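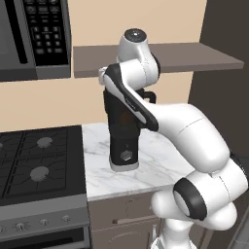 Home Phones Tablets Wearables Reviews Deals

Sikex Ineo 5 review: a good phone with opinions

July | By Trajkovski

Sikex has spent the last couple of years making phones that were cheap first and phones second. The Ineo 5 is meant to put a stop to that. It has a metal frame, a proper screen and a box that opens slowly, the way expensive boxes do. I have used it as my only phone for a fortnight and I only went looking for my old one twice.

The screen is where the money went. It is bright enough to read at a bus stop in full sun and the colours have calmed down a great deal from the Ineo 4, on which every lawn looked radioactive. It runs at 60Hz, and if you have come from something faster you will notice for a day and then you won't. The bezels are thin on three sides. The fourth is best thought of as a chin.

Battery life is very good. I took it off the charger at breakfast, spent the day on maps, podcasts and an argument about parking in the residents' group chat, and still had enough left at bedtime to carry on the argument. Charging from flat to 87 per cent took a little under an hour with the plug in the box. The last bit takes so long that I stopped waiting for it.

Then there is Pullness, the Sikex version of Android, now on version 2. It has been tidied up since last year and the settings menu can finally be searched. It has also acquired views. It thinks I should go to bed. It thinks I have too many photos of the same receipt. On the third morning it suggested I "reconnect" with a plumber I rang once, about a tap. You can switch most of this off, one toggle at a time, over four different menus, and I'd set aside a cup of tea for it.

The camera is fine outdoors and moody indoors. Daylight shots are sharp, with decent skies and faces that look like the people they belong to. In a dim pub the phone takes so long to think that everyone has moved on to pudding. There is a second lens on the back for close-ups, and I used it to look at a crumb. The selfie camera smooths skin by default, and I left it that way for longer than a serious reviewer should.

Calls are clear. The speaker is loud and a bit tinny, like a small man in a biscuit tin. The fingerprint reader sits in the power button and works nearly every time, except after washing up. There is no headphone socket, although there is a small dent where one used to be — a memorial, presumably.

Should you buy it? If you have an Ineo 4, the battery alone makes a fair case. If you have anything newer from one of the big names, wait for the first price cut, which with Sikex usually arrives before the case you ordered. Get the dark green. The white one shows everything.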